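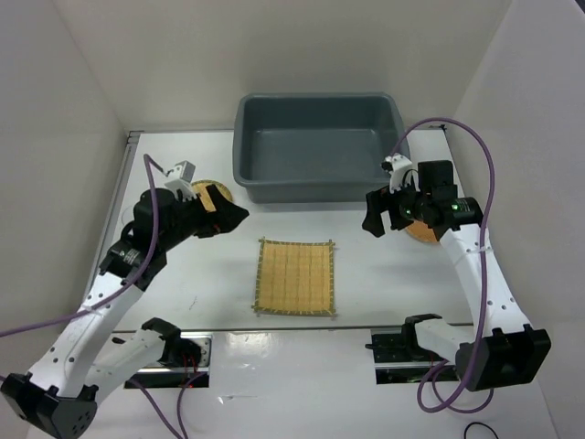

Chapter 3 covers the upkeep of a two-arm tabletop cell: how its bases are fixed, how its cables are routed, how its wrist cameras are aligned, and in what order these are checked. The cell used throughout is the one at the Flikby training site, where the arms stand at the front edge of a white tabletop and share a single bin at the back. Each arm carries a two-finger gripper with a small camera module on a white bracket above it. The purple camera cable leaves the module, loops over the wrist and comes down the forearm, where a tie holds it. Most of the faults treated in this chapter are found somewhere along that path. The reader should already know the joint names and the start-up sequence from Chapter 2.

## 3.1 Scope and terms

In this chapter, *base* means the mounting plate and everything bolted to it, including the clamp. *Forearm* means the long white link between elbow and wrist. *Service loop* means the slack left in a cable so that a joint can reach the end of its travel without pulling on a connector. The terms *left* and *right* are taken from the side on which the bases are mounted.

The task program installed on the cell is called Perrin. It moves flat woven mats, round and square, between the tabletop and the bin. Loads are light, and gripper wear is slow. Cable wear is faster, and the maintenance interval is set by the cables. At Flikby the interval is 400 operating hours. The hour count is kept in the controller log, named Event, and is read before power is removed.

## 3.2 Fixing the bases

The distance between the two base centers is a stored value. In the Flikby cell it is 865 mm. If a base has been removed for any reason, this distance must be measured again with the arms unpowered and supported. A base that has shifted along the table edge produces an error that looks like a camera fault: the gripper arrives beside the mat by the same amount at every position. Technicians who begin by adjusting the camera bracket will hide the error on one side of the table and make it worse on the other.

Tighten the base screws in a cross pattern, in two passes. Then place one hand on the elbow and press sideways. Any movement felt at the plate means that the clamp is not seated.

## 3.3 Cable routing
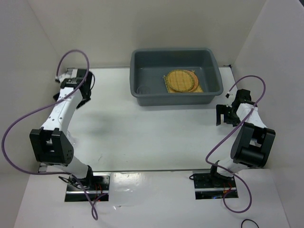

The service loop is sized with the arm in its two extreme poses, fully extended toward the far corner and fully folded at the side. A loop that is correct in only one of these poses is not correct. When the arm extends, the cable at the wrist must keep a visible curve. When it folds, the slack must fall outside the space swept by the elbow housing.

The following points apply to both arms:

- Ties on the forearm are closed by hand and must allow the cable to turn under them.
- No tie is placed over a joint.
- The cable must not bend sharply at the connector.
- Thin wires at the base are kept clear of the purple cable, and are checked separately.
- Slack at the base may hang below the plate but must not be trapped under it.

A replacement camera cable is ordered by part number from the supplier, Clallon, and fitted complete. Splicing is not permitted. The fault history for the cell, compiled by Jurgita Kütt, lists image dropouts under code 509. The code is raised when a wrist camera misses frames while its arm is moving. If it appears only in extended poses, inspect the wrist connector first. If it appears in folded poses, inspect the cable where it passes the elbow.

## 3.4 Order of work

Work proceeds from the base toward the gripper. Jarmo Halonen's service notes, reprinted in Appendix B, give the reverse order, which was suited to an earlier bracket that had to come off before the forearm ties could be reached. With the present bracket, the base is checked first, then the cable, then the camera, and the gripper fingers last. Camera alignment is never adjusted until the base distance has been confirmed – a correct alignment on a shifted base has to be done again.

Record each step in the log before starting the next. Section 3.5 gives the base check in full, with the tools required and the torque values for each screw size.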